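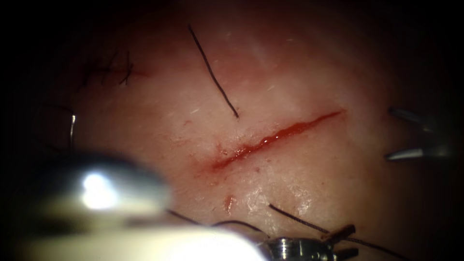

An incision part-way through closing, with one instrument holding the thread and the other standing open at the right.

The lead developer at Drerkon has spent most of the last 5 years on thread, and she is very happy to talk about it for as long as you'll let her. "People ask me about the needle," she says, pouring us both more tea, "and the needle is lovely, it's stiff, it stays the shape you think it is. Thread does whatever it likes!"

Her planner, Grerora, has to guess where a strand runs when an instrument is in the way, and then decide which arm should go and fetch it. The old version replanned from scratch each time – 33 seconds on a bad day. Since March it has kept its last guess and nudged it along, and most replans now take 2.

What still goes wrong? She laughs for quite a while. "Shine. Anything glossy, the tracker thinks it has found an edge, and off it goes." The fix she is testing compares a run of camera views before it believes any of them, and she admits it makes everything a touch slower. "I can live with slow. I'd like to see it tie 60 knots in a row first, and then we'll talk about speed."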